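The hat came back on a Monday, inside a shoebox, with no letter.

Beverley Tapley opened the box on her kitchen counter and looked at it for a long time before she touched it. It was black and soft, the kind with a brim that falls down on all sides, and she had bought it for her brother Vlad in November, in the market at Darville. He wore it for the whole winter. He wore it at dinner, until their mother took it from his head and put it on top of the refrigerator, and then he took it down again and ate with it on.

Now he lived 300 miles away and he did not answer the phone very often.

She called him anyway. It rang for a long time.

"You got it," Vlad said.

"I got it. Why did you send it?"

"It lost its shape. I put it in my coat pocket on the train and sat on it. I thought you could fix it, you fixed everything in that house."

"I sold hats for two years, Vlad. I did not fix them."

"Jellard fixed them."

This was true. Mr. Jellard had owned the shop on Ekine Street where Beverley worked when she was young, and he had a room behind the curtain where he put sick hats (it was his word) until they were well again. He used steam from a kettle, and a brush with very short hair, and when a customer was waiting he sang so that they would not hear the kettle. Beverley was allowed in the room only to bring tea. But she had eyes, and she remembered more than she had told him.

"Are you coming for it?" she asked.

"Maybe at Easter."

"Maybe," she said, and he was quiet, and then he said that somebody was at the door.

She filled the kettle. While it was heating she went down to the storage room in the basement and looked for the box from the shop. When Mr. Jellard closed, he gave each of his workers something to take home. The other girl took the mirror, which was the best thing. Beverley came last and took what was left, a bag of ribbon ends and a stand made of wire, and she had carried them through 17 years and three apartments without a reason. The ribbon was gone now. The stand was under a broken lamp.

She carried it upstairs and wiped it with a dish towel. Then she held the hat over the steam and turned it slowly by the brim, as he used to do, and pushed the crown out from inside with two fingers. It was a stubborn hat. Each time she made one side round, the other side went in - it was like talking with Vlad.

After the third time she stopped being careful and became only patient. The window was white with steam. She found that she was singing, and that it was one of Mr. Jellard's songs, the one about the boat, of which she knew only the beginning. 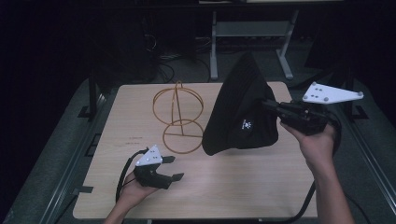 Can a soft hat keep its shape on a wire stand?

It can, if the crown is put on straight and the brim is left free to hang.

Beverley left it on the stand that night, on the small table near the radiator, but not too near. In the morning she went to look at it before she made coffee. The crown was round. There was still a small fold at the back, where he had sat on it, and she pressed it with her thumb and it came back again, and she decided to leave it.

She called him on her way to work.

"It is ready," she said.

"Already? Good. You can mail it."

A bus went past and she waited until it was quiet.

"No," she said. "The post will crush it. You have to come and put it on your head and carry it home like that."

He laughed. She had not heard him laugh since the winter.

"What time does the train get in?" he asked. "The Friday one."

She did not know, but she said she would find out, and she turned around and walked back to the station to read the timetable on the wall.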